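Shared Tables: Frequently Asked Questions
Pernura Workspace, Leitão Building
Last updated Oct 24, 2022

Who can use the shared tables?
Anyone with a desk or day pass for the second floor. There are 18 shared tables and none of them can be reserved. If a table has things on it but no one has been near it for an hour, you may move the things to the shelf by the printer and sit down.

Can I leave my personal items on a table overnight?
No. Tables are wiped down after closing, and the cleaning crew will not lift and replace small items. Anything left goes in the lost property bin at the front desk.

What about hand cream, sanitizer and similar bottles?
Keep them in your locker or desk drawer. If you bring one to a shared table, put the cap back on when you are done and stand it upright.

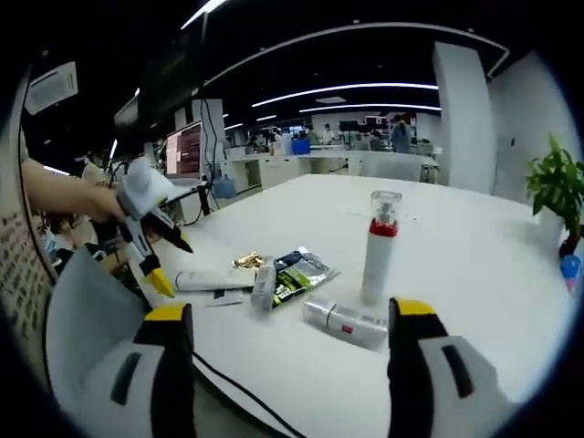
Which items cause the most clutter?
Small ones. Large things like coats and laptops get taken home, but tubes, wrappers and snack packets stay behind and mix together until it is hard to tell what is trash. A foil snack packet lying next to a small white tube, with a crumpled gold wrapper behind them, is a typical mix. Sort it in this order: wrappers first, then empty packets, then containers. Whatever is left belongs to someone and should go back to a locker.

Where do wrappers go?
Foil and plastic wrappers go in the gray bin. We can't recycle snack packets in this building, even clean ones. Paper and cardboard go in the blue bin.

Is an empty pump bottle recyclable?
The bottle is, if you rinse it. Unscrew the pump and put it in the gray bin.

Can I eat at the shared tables?
Dry snacks are fine. Hot meals should be eaten in the kitchen, room 143.

Who looks after the plants?
Flanon waters and trims them every two weeks. Please don't water them yourself or set things in the pots. If leaves hang over your table, you can turn the pot, but leave it where it is.

What should I use to wipe a table?
Use the Primico spray and a cloth from the cabinet outside room 161. Spray the cloth, not the table.

How long is lost property kept?
Thirty days. Open food is thrown out the same evening. The bin is emptied completely before the December closure, so check it before you leave for the holidays.

Can I get a bigger locker?
Sometimes. Ask at the front desk. There are 100 standard lockers and a short waiting list for the large ones.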